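Reading time: 3 min

Chapter 4
Where the Factory Goes

Ask a manufacturer why a plant stands where it does and you will hear a speech about skilled workers, good roads and a forward-looking local government. Ask the retired accountant and you will hear that the land was cheap and the founder had a boat nearby. This chapter takes both answers seriously.

Consider Orklow, a maker of gearboxes, axles and other parts drivers think of only when they break. When Orklow decided to build electric drive units, it had two choices. It could clear out a hall in its old works at Sowah, where 810 people already made gearboxes, or it could start fresh on a field outside Zaltar, where the current workforce was made up of sheep.

On paper, Zaltar won easily. A new building can be laid out in a straight line, with motors going in at one end and trucks leaving at the other. The Sowah works had been extended so many times that a casting traveled 349 yards between two machines standing on either side of the same wall. Power was cheaper at Zaltar too, and the town promised ten years of low property taxes, along with a road it had been promising to other people for some time.
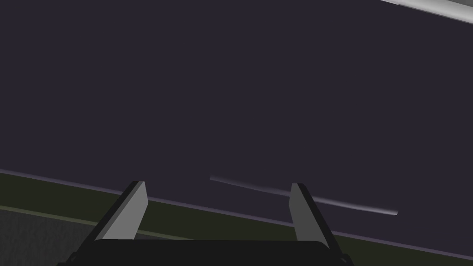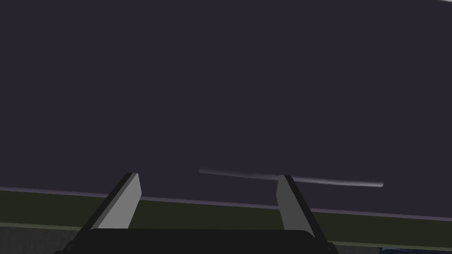
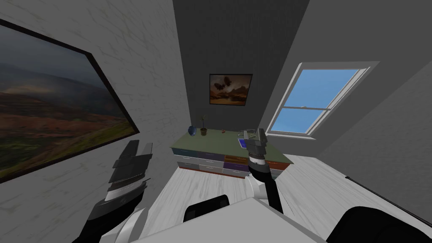 Sowah had one thing the spreadsheet handled badly, and that was people who knew how to cut a gear. An electric drive unit has far fewer moving parts than a gearbox, but the ones it keeps spin very fast and complain loudly if they are slightly wrong. Orklow's planners gave this skill a value of zero in the first draft, then a large number in the second, after a visit to the shop floor.

There was also the matter of the customer. Stirneo, which would buy most of the output, assembled its vans 70 miles from Sowah and 172 miles from Zaltar. Drive units are heavy and awkward to stack, and Stirneo liked them delivered a few hours before they were needed – a habit that saves the buyer a warehouse and costs the supplier its sleep.

Economists call the choice between an old site and a new one the brownfield–greenfield decision. The terms suggest something about scenery. What they describe is mostly a question of which costs you would like to meet first. At an old site they are waiting at the gate on day one: the drains, the roof, the pay agreement. At a new site they turn up in the second year, when the building is finished and there is no one in it who can run the line.

We begin with transport costs, which are the easiest to measure and so tend to get more attention than they deserve. Section 4.2 turns to labor, and Section 4.3 to subsidies and the promises attached to them. Orklow's final decision is given in Section 4.5. Readers who skip ahead will find it makes less sense there on its own.

We use cookies to improve your reading experience. Accept all | Manage settings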